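Newsletter > Stage and Screen > Members' News

April
By Naa Abugri

Older performers to get a paid reading series

The Abubakari Playhouse will start a paid reading series for actors over 60 this season. The theater's board approved the plan last month after two years of requests from members, many of whom worked steadily in radio drama and television serials and now get few calls.

The series is called Second Reading. It will run to 12 evenings, with one play each evening, read from the script by a cast of up to 7. There will be no sets and no costumes. Actors get one afternoon of rehearsal and a flat fee that is the same for every part, large or small. A bus fare allowance is paid on top of the fee, in cash, on the night.

Kekeli Appiah, who runs the program, spent most of the winter going through the old casting files. Our branch has 181 members listed as retired or inactive. She wrote to all of them. A good number wrote back to say they had never retired and would like the word taken off their file.

"People stopped being asked, and after a few years somebody changed a code next to their name," Appiah said. "I had one man who did radio serials for most of his working life. He told me his last audition was for a toothpaste commercial and they wanted him to dance." 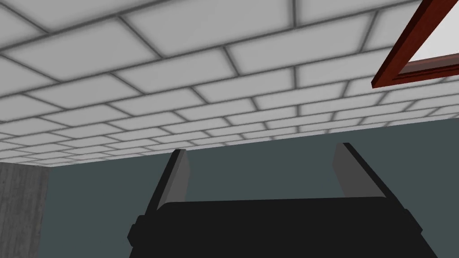

The office has now dropped the inactive category. Members who want to be left off the casting list can still ask for that in writing.

Money for the series comes from two places. The first is the hardship fund, which has paid out less than planned for three years running. Some members objected to using it this way, and the board agreed to cap the transfer and look at it again next spring. The second is Somunex, which has put in enough to cover the fees for the opening half of the season. Its name will be on the printed program and nowhere else.

Scripts have been harder to settle than money. Appiah wanted plays with strong parts for older women, and the lending library does not have many. Four of the titles chosen so far are radio plays that were broadcast once and never published. Typed copies were found in a cabinet at the Pliltiretti rehearsal rooms, some with pages missing. Two of the writers are alive and have agreed to fill the gaps themselves. A third play may have to be dropped if the family can't be reached before the program goes to print.

How to take part

1. Send your name, your phone number and a list of past work to the branch office. A handwritten list is fine. You do not need a headshot.

2. Say which evenings you can't do. Readings start at 7 p.m. and should be over by 9:30.

3. Tell us if you need large print. All scripts can be printed at double size, but we need to know before rehearsal.
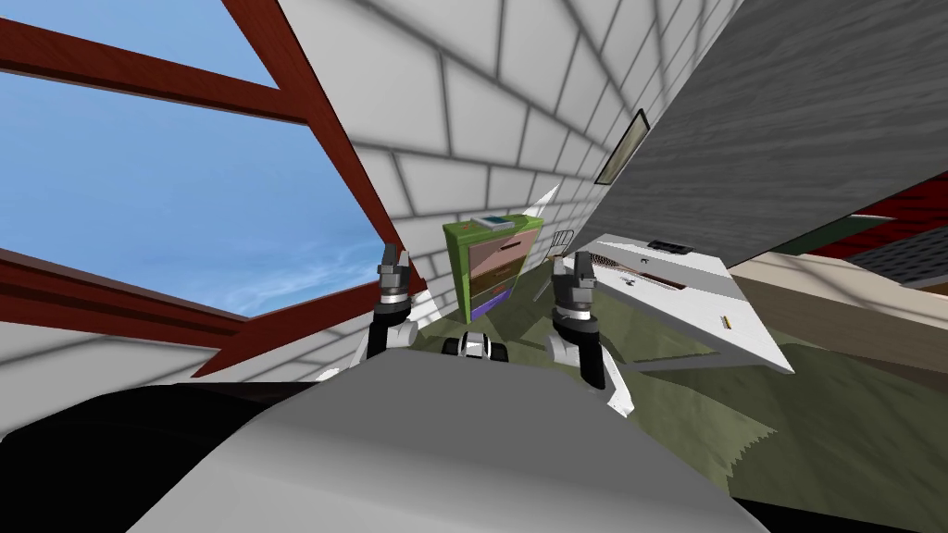

4. If you have worked as a prompter or stage manager, say so in your letter. Those jobs are paid at the same rate as the acting parts.

Members under 60 can apply for the younger roles, and there will be two or three of those in most of the plays. They will be cast after the main parts are filled.

Recordings

Each reading will be recorded for sound only. The files will be kept at the branch and made available to members for study. Any broadcast would need a new agreement with everyone in the cast, and the board has put that in the contract. Several members asked about this after the trouble over the Harix serials, where the actors were paid once and the episodes kept running for years.

Tickets will be sold at the door. The playhouse has asked that we not take phone bookings this time. 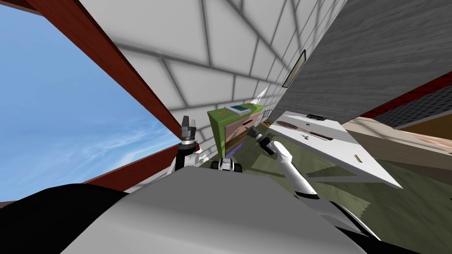

Robot with both arms raised, computer rendering.

Comments

Retired Prompter: Sent my letter this morning. Good to see prompters paid the same. In 2000 I was getting half what the walk-ons got.

J.K.: Will there be anything outside the city? My mother would do this tomorrow but she can't get home after 9:30.

Naa Abugri: J.K., there are no dates outside the city yet. Please have her write in anyway so we have her name.

Old Serial Hand: I still say the hardship fund should be left alone.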